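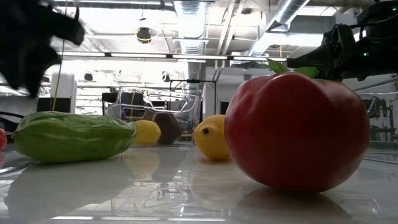

A big red tomato, green leaves and all

Skip to content
Search the guide... Go

Section 6: Setting up your grocery envelope in Vevon

Okay, you've got your pay and your bills in, so now we get to the fun bit — food money! I've used Vevon for my own household budget since November and this is the envelope I open the most.

1. From the home screen, tap Envelopes, then New.
2. Type a name. Mine is just called Food (I tried separate ones for lunches and snacks and gave up pretty quickly).
3. Put in your amount for the pay cycle. If you have no idea, add up your last 30 days of grocery receipts and start there.
4. Choose your refill day. Pick the day after payday so the money has time to land.
5. Tap Save.

Note: If you're paid every two weeks, choose Fortnightly. Twice a month is a different setting and your dates will slowly drift apart. 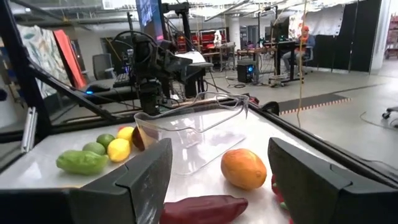 Mango, lemons and limes on a white tabletop

Sharing the envelope

If somebody else in your house does the shopping too, you'll want them on the same envelope. Aliki Alexiou wrote in to ask if both people need a paid account, and no, only the owner does.

6. Open the envelope and tap Share.
7. Enter the other person's email and send the invite.
8. Get them to accept it within 21 days, or you'll have to send a new one.

Caution: A shared person can move money out of the envelope as well as spend from it. Turn on Ask Me First if that makes you nervous!

Rolling over what's left

Now for leftover money. By default Vevon sweeps it back into your main balance, and I really don't like that setting, so I change it every time.
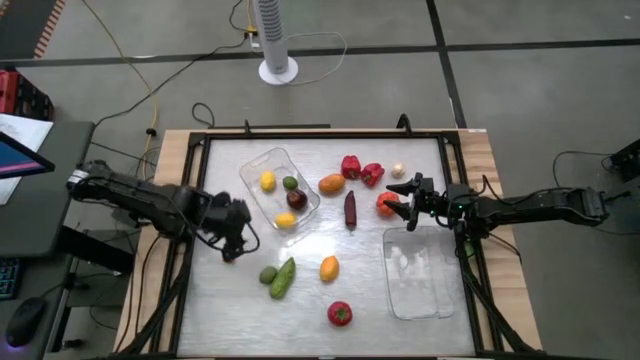

9. Go to Envelope Settings and find At End of Cycle.
10. Switch it from Sweep to Keep. Your leftover dollars will carry over to the next cycle, and you can stock up on rice or coffee when they're on special.
11. Set a cap if you like. Mine is roughly one week of groceries, and anything over that goes to savings.

Note: Changing this partway through a cycle is fine. The new rule kicks in at the next refill.

If your total looks wrong after a refill, pull down to refresh before you start fixing things by hand — I've doubled up my own entries that way. Next up is Section 7, Yearly Bills.

Last updated 07/05/2024

We use cookies to remember your preferences. Accept | Manage
Contact | © Remden Household Guides | Back to top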